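Dresska paints backgrounds. We make hand-brushed sheets for card publishers, screen makers and framing shops, and we have worked from the same first-floor studio on Bollgate since the firm was set up. Part of the brushing is now done by robot arms, and this page explains how that works and what it has meant for the people here.

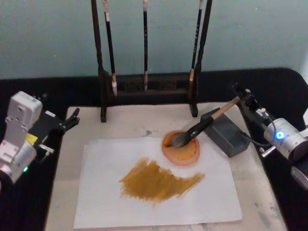
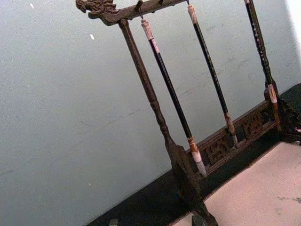
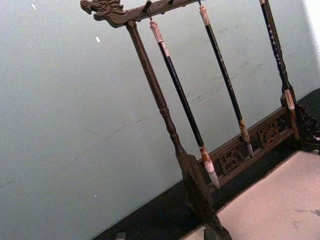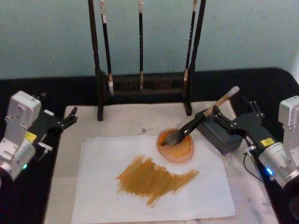

*Ochre ground work at the painting table (first and last pictures) and the brush rack (second and third).*

## What we do

A ground is the first layer of colour on a sheet. Lettering, flowers or a landscape may go over it later, or it may be left as it is. Our customers order grounds in batches, usually 30 sheets to a batch, and they want the sheets to belong together without being copies of each other.

We work on paper laid over felt, with brushes of the calligraphy type. Colour is mixed by hand every morning. A painter makes the first sheet of every order and the customer approves it before anything else is started.

## Where the arms come in

The painting table was built with Bassey, the engineering firm downstairs, and the software that plans the strokes is called Musico. The painter who made the first sheet sets the direction of the strokes, how heavily the brush is loaded and where the colour should thin out. The arms then work through the batch. Between sheets a person looks at the result, changes the paper and tops up the dish.

We turn out roughly 300 grounds a month by this method. The rest are still done by hand, including all gold work and anything wider than the table.

## What changed for staff

Before the table was installed, a painter could spend a whole week on one colour. Sore wrists and shoulders were common and we lost good people because of them. Repeat work has now been taken off the painters' rota, apart from first sheets and corrections.

No jobs were cut. We put that in writing before the order was placed with Bassey, and the agreement is pinned up in the kitchen. Pay grades stayed the same, and a new grade was added for staff who set up and look after the table. Anyone in the studio can train for it. The training takes 2 weeks and is done in working hours.

Some things are harder than they were. Setting up a new colour is slow, and a painter who is used to judging a stroke by feel has to find words and settings for it. A few of our painters prefer not to work at the table, and they don't have to. Those who do have asked for longer breaks between batches, as watching is tiring in its own way. We changed the rota to allow for this.

Sheets that go wrong are kept in a drawer and looked over on the last working day of the month. Painters decide what counts as wrong. If they want a setting changed, it is changed before the next batch.

## Visiting and ordering

The studio is at 102 Bollgate, on the first floor, with a lift from the yard. Customers are welcome to come and see their first sheet being made, by appointment. The smallest order is one batch. We are taking on one trainee painter in January, and no experience with machines is needed.

Page last updated 2019-12-04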